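Whooping cough

Whooping cough, also called pertussis, is an infection of the airways caused by the bacterium Bordetella pertussis. It spreads easily from person to person and is found in all parts of the world. The illness can affect people of any age but is most dangerous in infants, above all in those too young to have completed a first course of vaccine. The name comes from the high-pitched sound that some patients make when they breathe in after a long fit of coughing. Many patients, especially adults and very young babies, never make this sound.

Contents
1 Cause and spread
2 Signs and symptoms
3 Complications
4 Diagnosis
5 Treatment
6 Prevention
7 Occurrence
8 Local surveillance
9 See also

Cause and spread

Bordetella pertussis is a small, gram-negative bacterium that grows only in the presence of oxygen. Humans are its only known host. The bacterium attaches to the cilia, the fine hair-like structures that line the upper airways and move mucus toward the throat. Once attached, it releases several toxins. Tracheal cytotoxin damages the ciliated cells, so that mucus is no longer cleared in the normal way. Pertussis toxin interferes with signals inside the cells of the host and causes a rise in the number of lymphocytes in the blood. This rise can be very large in infants.

The bacterium passes from one person to another in droplets released by coughing and sneezing. Close contact over a period of time, such as sharing a household, carries the highest risk. Infants are often infected by a parent, brother, sister, or other caregiver whose own illness is mild and has not been recognized. A patient can pass on the infection from the start of the first symptoms until at least two weeks after the cough begins. Suitable antibiotics shorten this period to five days from the first dose.

A closely related species, Bordetella parapertussis, causes a similar illness that is usually milder. Vaccines against pertussis give little protection against it.

Signs and symptoms

The incubation period is usually seven to 10 days but may be as long as three weeks. The classic illness is divided into three stages.

Catarrhal stage. The first stage lasts one to two weeks and resembles a common cold. The patient has a runny nose, sneezing, a slight fever or none, and an occasional cough. Pertussis is seldom suspected at this point, although the patient is already highly infectious.

Paroxysmal stage. The cough becomes severe and comes in fits, or paroxysms, in which the patient coughs many times on a single breath. The fit may end with the whoop. Vomiting after a fit is common, and the patient may be worn out by it. Fits are more frequent at night. Between them the patient may appear quite well. This stage usually lasts from one to six weeks and may extend to 10.

Convalescent stage. Recovery is gradual. The fits become less frequent and less severe over two to three weeks, but they may return for months afterward when the patient catches another infection of the airways.

In infants under six months the picture is often different. The first stage may be short or absent, and the cough may be slight. Gagging, gasping, poor feeding, and a change in skin color are reported. Apnea – a pause in breathing – may be the only sign. In older children and adults who have been vaccinated, the illness may be no more than a cough that lasts for several weeks.
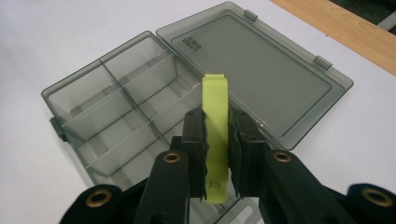 Complications

Pneumonia is the most frequent serious complication and the leading cause of death from the disease. It may be caused by B. pertussis itself or by a second organism. Seizures and encephalopathy, a disorder of the brain, are less common and are thought to result from a lack of oxygen. In young infants a very high white cell count may be followed by high blood pressure in the arteries of the lungs, which responds poorly to treatment.

The force of the cough can also cause injury. Nosebleeds, small hemorrhages in the whites of the eyes, and hernias occur in all age groups. Adults may suffer cracked ribs, fainting, loss of bladder control, and weight loss.

Diagnosis

Diagnosis is based on the history and confirmed in the laboratory. Three methods are in general use.

Culture. A sample is taken from the nasopharynx, the upper part of the throat behind the nose, by swab or aspiration. Calcium alginate or polyester swabs are used for culture; cotton is not suitable, as it contains fatty acids that are toxic to the organism. Culture is highly specific but slow, and its sensitivity falls sharply after the second week of cough or once antibiotics have been given.

Polymerase chain reaction (PCR). PCR detects the DNA of the bacterium and gives a faster result. It is most reliable in the first three weeks of cough and may remain useful up to the fourth. Calcium alginate swabs should not be used for PCR, as they can inhibit the reaction. False positive results have been traced to contamination of samples and work surfaces, in some cases with vaccine material.

Serology. Measurement of IgG antibodies to pertussis toxin is of most use later in the illness, from the second week of cough onward. Results are hard to interpret in patients who have recently been vaccinated.

A raised lymphocyte count supports the diagnosis in unvaccinated children but is often missing in adults. The disease must be told apart from infection with adenovirus, respiratory syncytial virus, Mycoplasma pneumoniae, and Chlamydia pneumoniae, and from asthma and acid reflux.

Treatment

Macrolide antibiotics are the standard treatment. Azithromycin is preferred for infants under one month of age, in whom erythromycin has been linked to pyloric stenosis, a narrowing of the outlet of the stomach. Trimethoprim-sulfamethoxazole is an alternative for patients over two months who cannot take a macrolide. Antibiotics given in the catarrhal stage may make the illness milder. Given later they have little effect on the cough but still limit spread.

Other care is supportive. Young infants are often admitted to the hospital so that their breathing can be watched and oxygen and fluids given as needed. Small, frequent meals are advised for patients who vomit. Cough medicines have not been shown to help and are not recommended for young children.

Household contacts of a patient are commonly offered preventive antibiotics, regardless of age or vaccination history.

Prevention

Two types of vaccine exist. Whole-cell vaccines contain killed bacteria and came into wide use in the 1940s. Acellular vaccines contain one or more purified components and were adopted in many countries in the 1990s. They cause fewer local reactions and less fever, but the protection they give appears to fade sooner. Both types are normally combined with diphtheria and tetanus toxoids.

Schedules differ by country. Most begin at six weeks to two months of age, with further doses in infancy and boosters in childhood. Vaccination during each pregnancy is recommended in a number of countries. Antibodies pass across the placenta and protect the newborn until the first doses can be given.

Neither vaccination nor natural infection gives lifelong immunity.

Occurrence

Pertussis is endemic worldwide, with peaks every two to five years. Vaccination has greatly lowered the number of cases without changing the interval between peaks. Reported figures are widely held to be too low, as mild cases in adolescents and adults often go untested.

Local surveillance

The Mendasby register was set up to record laboratory-confirmed cases in the Mendasby and Ramalho health districts. Its first report, by Hatsue Hirose and Filipa Prata, covered 2738 samples tested at the Kestau laboratory, of which 900 were taken from children under the age of five. The authors found that the delay between first cough and sampling was longest in adults, and that nine samples had to be discarded for use of the wrong swab. A revised sampling form was issued to clinics on 4/5/21. The Branamero district joined the register later, and its cases are listed separately.

See also

Bordetella parapertussis
Diphtheria
DTaP vaccine
Kennel cough
Notifiable disease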